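July, bench notebook, drying trial cont.

Eirlys Owen wants a line in the Pumphrey write-up saying that a folded towel in a crate dries a plate as well as a rack does, and takes up less counter. I don't believe it yet. Notes so far.

Setup is the same as before. Rack on the left, crate on the right, close together so the drips don't go on the table. The rack is the wire one with the gray tray under it and the caddy at the back. The crate is the ribbed gray one, with the pink and white checkered towel folded to fill the bottom. I refolded it twice because it bunches up at the rim, and a bunched towel means the plate sits on a ridge and touches at two points. Eirlys says this doesn't matter. I think it's most of the result.
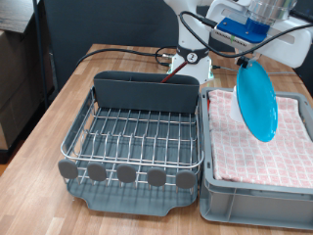

The Jelavon note that started all this claims the towel pulls water off the underside "almost at once." No method given, no weights, no mention of how wet the towel was to begin with. Also no word on what the plate was made of, and a glossy surface sheds water differently from a dull one. I'd like to see their numbers before we repeat the claim. Asked at Brusasness whether anyone had kept the originals. Nothing back.

What we do have: dry weight of the towel on our scale, 784 g. That seems heavy to me for a dish towel. Either the scale needs zeroing or the towel was damp from the morning. Weigh it again tomorrow, first thing, before anyone runs the tap.

Left one load for around 11 minutes and wiped the underside with a paper napkin. Napkin came away damp. Eirlys calls that "nearly dry." Wrote down damp.

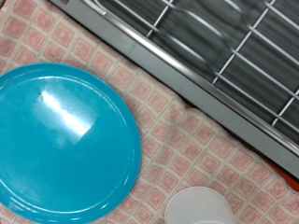 Does folding the towel thicker help?
Probably a little for the first piece, but the extra layers only hold more water under whatever goes in next, so by the end of a load we may be setting clean things on a wet pad.

Which brings up the thing I keep coming back to. Air gets under a plate in the rack. Flat on cloth, the only way out for the water is into the cloth, and then it stays there. The Tosta people lean theirs against the side, so they are testing something else and we should stop citing them as if they agree with us.

To do: weigh towel again. Try it with a fresh towel every load and see if the difference goes away. Tilted against flat, same plate. Ask Eirlys to hold the Pumphrey paragraph till then, she won't like it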